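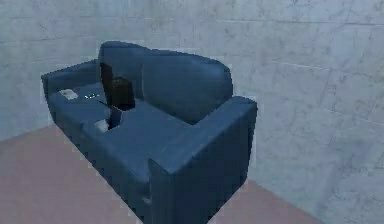

Gripper comparison talk — notes, June 8, 2026

Slide 1. Say hi, say name, thank Defne Coşkun for the sim setup. Don't read the title out loud.

Start with the question. Two grippers, same arm, same controller — which one do we buy for Trevport? Everybody has an opinion. We had 20 minutes of video and no numbers. So we ran it.

Slide 2. The contenders
Drevura two-finger, parallel, stiff pads.
Pintér three-finger, soft tips. Slower to close.
Both in simulation first. Hardware in October if the money comes thru.

Slide 3. The task
Pick small flat stuff off a sofa. Why a sofa — no hard flat surface, armrests get in the way, back cushions block the wrist. Table picks are too easy, both grippers look great on a table.
Mention: walls are mottled concrete texture, floor is plain, low res on purpose, keeps the render fast. Somebody will ask.

Slide 4. Runs
300 picks each. Same seeds, same start pose. Camera fixed for the first 100, then moved every run.
PAUSE here, let them read the chart.

Slide 5. Results
Drevura better on thin items. Gets an edge under, done.
Pintér better on anything blocky. Bad on cards, pushes them into the cushion.
58 of the Drevura misses were the camera, not the gripper — pale thing found late or not at all. Go slow on this one, it's the main piont of the talk.

Slide 6. Controller
Drevus default gains too high for soft contact. Turned them down, both grippers improved. Should of done it on run one. Don't get dragged into the tuning story unless asked.

Slide 7. What I don't trust
Cushion in sim is basically a stiff block. Real foam gives. Expect Pintér to gain on hardware, can't prove it yet.
Gaps between cushions — fingertip jams. Both of them. Need a retract rule before anything touches a real sofa.

Slide 8. Ask
Two loaner grippers, one arm, a second camera. Defne has the quote, send people to her.

If short on time skip 6. Questions.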